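About Us

The Halliday Street Traders' Association looks after the main shopping strip in Umden, from the old post office down to the roundabout that was meant to be temporary. We have 92 member businesses, a part-time coordinator and a filing cabinet whose second drawer opens if you're patient.

Our history

We started when Ruairi Gourlay, who sold shoes, and Donnie McIver, who sold the shoes next door, agreed that the council's parking plan was terrible. It was the first thing they had agreed on in years. The plan was changed, the two of them kept meeting, and eventually somebody made them write a constitution.
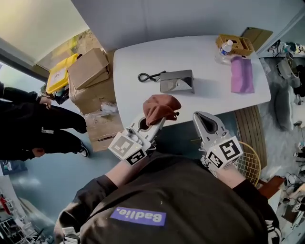

Since then we've argued for longer loading zones, wider footpaths and a bus that stops where people want to get off. The loading zones came through. The footpath is wider on one side of the street, and we remain in friendly correspondence regarding the other.

What we do

We speak for our members on rezoning, rates and roadworks. We match empty shopfronts with new tenants on short leases, a program that filled 3 vacancies last year, including the former Vonard furniture showroom, whose closing-down sale had outlasted several mayors. Grants of up to $1,000 are open to members for signs, awnings and paint. Please check the heritage colours before you buy the paint.
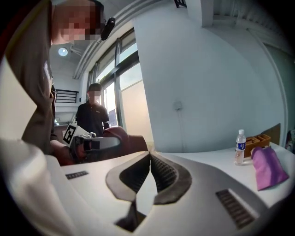
Every September we run the street fair, with the road closed from the bakery to the bank. Stall applications go through the coordinator. Applications made by shouting across the street will be treated as an expression of interest.

Joining

Any business with premises in the Halliday Street precinct can join, and home-based businesses are welcome as associates. General meetings are open to residents too. Bring a question, and a jumper, as the hall's heating is also under review.

Page last updated 05/12/2025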